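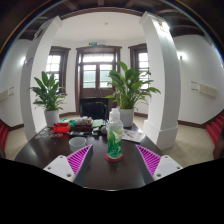 Bottle on its coaster, magazine to the right

Community > Backup and Recovery > Skelari Desktop > Restoring files

Skelari says my backup is complete, but the restore list is missing half my folders

Asked by Leen Fakhoury

Hello everyone, and thank you in advance for reading all of this, I know I tend to go on. I have been using Skelari on my home computer for a couple of years, mostly to look after family photos, my late father's scanned letters, and the bookkeeping for a small alterations business I run from the spare room. It backs up every night at 11 to an external drive, and every morning there is a nice green check mark, so I never gave it much thought.

In July I replaced the old computer. I installed Skelari on the new one, plugged in the external drive, and chose Restore from existing backup. It found the backup right away, which was a relief! But the restore list only shows 681 files, and I know I had up to 2,000 in the letters folder alone. The whole Letters folder is missing, and so is Business. Photos and Documents are there and look fine.

The drive itself is nearly full, so I feel as though the files must be on it somewhere. I haven't pressed the Restore button yet, because I was afraid of writing over something. The old computer still turns on, but it has already been wiped by my nephew, who was only trying to help. Is there a way to see what is really on that drive?

Answer from Duarte Teixeira (marked as helpful)

Hi Leen, first of all, please take a breath, and well done for not pressing anything. I've been through nearly the same thing with my mother-in-law's computer and we got all of it back, so there is good reason to hope.

What I suspect is that you have two backup sets on the one drive. Skelari starts a new set whenever the list of folders gets changed by more than a little, for instance if you once added Letters and Business later on. When you restore on a new computer, it opens whichever set it finds first and shows you only that one. The other set is sitting there quite happily, it just isn't on the screen.

To look for it, open Skelari and go to Restore, and before you choose anything, click the small arrow next to the name of the drive. You should get a line that says Show all sets on this drive. It's gray and very easy to miss (I missed it for an entire evening). If there is a second set, you'll see it with its own name, usually the name of the old computer with a number on the end. Click it and wait. On a full drive the list can take a good while to fill in, and the window may look frozen while it does. Let it be.

When your folders show up, don't send them back to their original place just yet. Choose Restore to another folder and make a new one on the desktop, call it anything you like. Open a few of the letters and a couple of your bookkeeping files and make sure they look right, then move them where you want them.

One more thing while you're in there. Please turn off the nightly backup on the new computer until you're finished. With the drive nearly full, Skelari may start clearing out older sets to make room, and the one it clears could be the one you need. The switch is under Schedule, and you can turn it back on when everything is safe, preferably with a second drive for the new computer.

If no second set appears, come back and tell us the version number from the About window and we'll try something else.

Answer from canuvex_fan

Skelari is junk, I switched to Canuvex ages ago and never had a problem. It may be able to read the old files, not sure. Worth a try?

Comment from Duarte Teixeira

I'd hold off on that, Leen. Canuvex can't open a Skelari set as far as I know, and I wouldn't let any other program touch the drive until your letters are off it.

Comment from Leen Fakhoury

Duarte, thank you, thank you! The gray line was there, and the second set had the old computer's name with 19 after it. Letters is copying to the desktop as I type and I've opened a handful from my father already. Business is listed too, so that one is next. The schedule is switched off, and I'm going out for a second drive tomorrow.

Contact us | Copyright Skilovmont Community Help | Back to top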